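**Subject:** Re: [plelldale-kit] Washing the red shirts

Gratik wrote:

> Last May the white stripes came out pink on two of ours. Does anyone still wash the whole set together, or do you pull the trim pieces and do them by hand? We have more than 281 items to get through before the season and I'd like to settle it.

We wash ours together. Cold water, short cycle, inside out, and nothing white goes in with them. I check the basket before it goes to the machine, as a white cloth will get carried along with the reds if you let it.

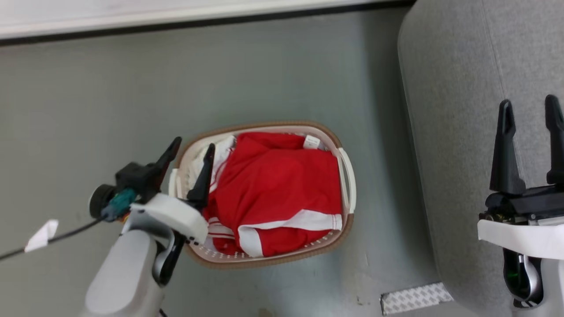 Gajewski disagrees with me on the cold water and says warm is fine once a shirt has been through the wash a few times, so long as it comes out of the drum right away. That may be so. Our pink ones had all sat wet overnight.

Drying is on the line, in shade. The dryer at Nostus is free to use again but it runs hot - I would keep the striped ones out of it.

If the tags are still readable, go by those first. Ours say 2 different things depending on the batch.

Plelldale kit list, 13 September 2026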